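Feletcombe opens its doors and lets the robot arm do the talking

2025-11-03

There was a queue at the door before the kettle had boiled, and it hardly got shorter all afternoon. The robotics open day at Feletcombe drew families, two school groups, a good many retired engineers and at least one dog (very well behaved, and fascinated by the compressor), and everybody seemed to end up in the same spot sooner or later: along the rope beside the blue table, watching a robot arm deal with foam shapes.

The workshop belongs to Pandent, a small firm that has been at Feletcombe since March and spends its days teaching arms to handle things that aren't always in the same place. Most of what it does goes on behind closed doors, so this was a rare chance to wander in and have a proper nose about. Visitors could look into the electronics room, try moving a spare joint by hand to feel how heavy it is with the power off, and put questions to the people who work there. They got plenty! One boy of six or seven wanted to know whether the arm gets bored. The answer, after some thought, was that the people get bored first.

The demonstrations ran for 20 minutes each, with a short gap in between for resetting the table and letting the next group in. Christos Katsaros, who led most of them, has a lovely easy way of explaining things and never once reached for a slide. He started each session by asking the crowd what they thought would be hard for a robot. Nearly everyone said lifting. Lifting, he told them, is the easy bit. Knowing where a thing is, and getting to it without nudging its neighbour, takes up far more of the team's time.

That made sense as soon as the arm got going. It would swing out over the board, slow right down, and then come in towards a block at a pace that had people leaning forward over the rope. When it paused, the whole room paused with it. A miss in the second session got a groan, and the next try got a cheer you could have heard in the car park.

The software behind it is called Skiltetti, and the team has been working on it for 2 years. It doesn't follow a fixed list of positions, so the blocks can be put down any old how before a run. Katsaros was happy to let visitors do the scattering, with the arm stopped and the guard light showing green, and the children took this job very seriously indeed. There was a long debate over whether it was fair to push things close together. (It was ruled fair. Several groups then did exactly that.) 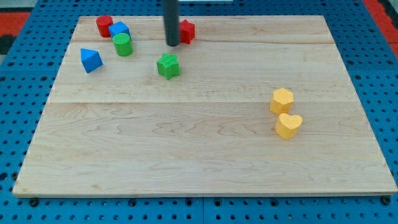 Foam was chosen for a few reasons, Katsaros said. It's kind to the gripper, it doesn't roll far if it gets knocked, and a dropped piece makes no noise, which matters more than you'd think when you've been in the same room with it for weeks. Stars and hearts are harder work than cubes, as they have so many points and dips along their sides. He is fond of the hearts all the same.

Across the hall, Tsakiris had brought along a bench of older grippers to handle, from big steel claws to soft rubber fingers that you could blow up with a bicycle pump. The pump was a huge hit. By three o'clock the queue for it was nearly as long as the one for the arm, and the grown-ups were no better than the children about giving up their turn.

The last session of the day was for the 20 pupils who had signed up for the after-school robotics club, and it ran well over. They were allowed to choose which block the arm should go for next, by show of hands, and they argued, changed their minds and argued again. Katsaros answered everything they threw at him, including what he had studied, what he wished he had studied, and what the worst thing he'd ever broken was (a window, with a different arm, a long time ago).

Pandent hopes to hold another open day in the spring, with 3 tables running side by side if the floor space can be found. Club places for next term are open now, and names can be left at the Feletcombe front desk. Under-twelves need to come with an adult, and long hair should be tied back.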